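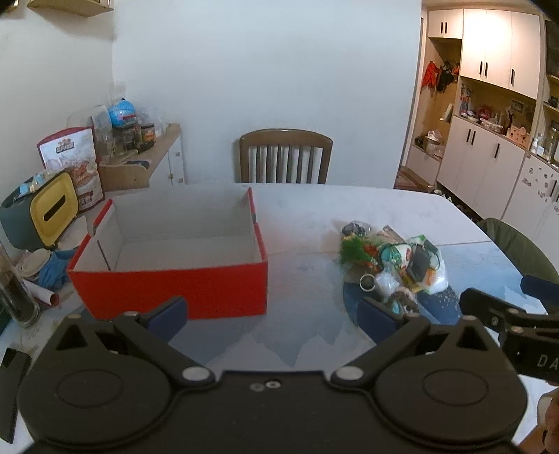 Can a robot clear a dining table yet?
Parts of the job. It can pick one thing up and put it in a box if you set the table up for it, but sorting mixed clutter still needs a person deciding what goes where.

Quick guide to testing this yourself, written up Tuesday night so excuse the rush.

What you need
A table. One open box, bright colour if you have it. A pile of small packets, bags, odds and ends. We used the MacDonald checklist, 19 tries per item, but do fewer if you're short of time.

Setting up
1. Box on one side, pile on the other. Leave a gap.
2. Start with stiff things. Tape rolls, cartons.
3. Soft bags last. They sag and teh grip point moves.
4. Write down every try, including drops. Irkesico's log sheet is fine, so is a notebook.

Bags
Hardest bit by far. Clear film is difficult for a camera to find the edge of, and a full bag swings. Go in low, close slowly, lift a little, wait, then lift properly. Anything breakable inside, keep it over the table the whole time.

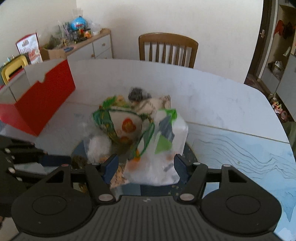
Stuffed bag held between the pads, bowl and green ribbon inside.

Scoring
One point for a lift, one for getting it in the box. No points for a nudge. Stanel scores out of 6 with extra for neatness, bit fussy for home use.

How many tries?
Clullo's trial set has 1,898 and I'd call anything under 500 a rough guide only. Dont mix bag tries with box tries in one total, the easy ones hide the bad ones.

Next page: cutlery.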